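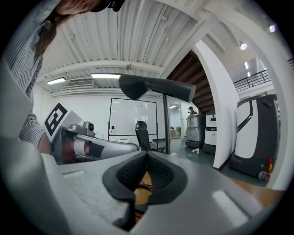

Search this forum
Enter keywords
Advanced search

Mental Health Policy and Practice: Open Discussion
Topic: Generalised anxiety, stepped care and the Womero intake process

hkocabas_moderator
September 27, 2019

Members are advised that the consultation on the Womero intake process remains open. The draft proposes that adults presenting with symptoms of generalised anxiety be offered a guided self-help program first, with referral to individual psychological therapy only where symptoms persist at review. Comments are invited from clinicians, consumers and carers. Please do not post identifying details of any person receiving care.

Hülya Kocabaş
Forum Moderator

stiver_practice
Our practice supports the draft in principle. The Stiver clinic received 743 referrals for anxiety in the last reporting year, and 489 of those were recorded as mild to moderate at first assessment. Under the present arrangement every one of those persons joins the same waiting list as a person who cannot leave the house. We consider that difficult to defend.

It would assist us if the final document specified who conducts the review and within what period. The draft says only "in due course".

carer_northside
I write as the carer of an adult son with generalised anxiety disorder. The previous comment treats "mild to moderate" as a settled category. My son was recorded as mild at his first assessment. He had rehearsed his answers, as he does for every appointment, and he presented very well. He was unable to work by January.

I would ask that the self-help program not be made a condition of seeing a psychologist.

stiver_practice
In reply to carer_northside: the concern is a fair one, and I did not intend to suggest that a first score should be final. Clause 5 does permit the assessing clinician to bypass the first step. I accept that a consumer reading the draft would be unlikely to find that provision, as it is located in the notes.

j_rerno_region
The Rerno service has operated a comparable model for two years. I offer the following observations.

The contact person matters a great deal. Participants who had a scheduled telephone call with the same worker generally continued. Those sent a login and a booklet frequently did not.

The review must be booked on the day the program commences. We did not do this at first and a number of people were lost to follow-up. I would not recommend repeating our experience.

quietreader
May I enquire whether the Rerno figures have been published? I have seen the model cited at several meetings and have yet to see any outcome data. Completion of a program is also a different matter from recovery, and I would be cautious about changing a statewide process on the strength of one region.

j_rerno_region
They have not been published. An internal summary went to the regional board and I have requested permission to share it. I agree that completion is a limited measure.

dr_zak_clinic
The Żak clinic opposes the draft in its current form. Generalised anxiety commonly presents alongside depression, alcohol use or an undiagnosed physical complaint, thyroid disease being the usual one. A brief telephone intake will miss some of these. We recommend that a general practitioner's assessment precede any allocation to a step.

stiver_practice
With respect, that requirement would disadvantage people in towns where a GP appointment is itself a matter of weeks. Could the assessment occur in parallel with the first step?

dr_zak_clinic
In parallel would be acceptable to us, provided that a named person is responsible for reading the result.

hkocabas_moderator
Thank you to all contributors. The wording of Clause 5 and the placement of the bypass provision have been forwarded to the drafting group, together with the question of GP assessment. The request for the Rerno summary is noted. Written submissions may still be lodged through the consultation page, and this thread will stay open until the consultation closes.

carer_northside
Thank you. Could the drafting group also confirm whether carers may request a review on behalf of the person they support? I could find nothing on this in the draft.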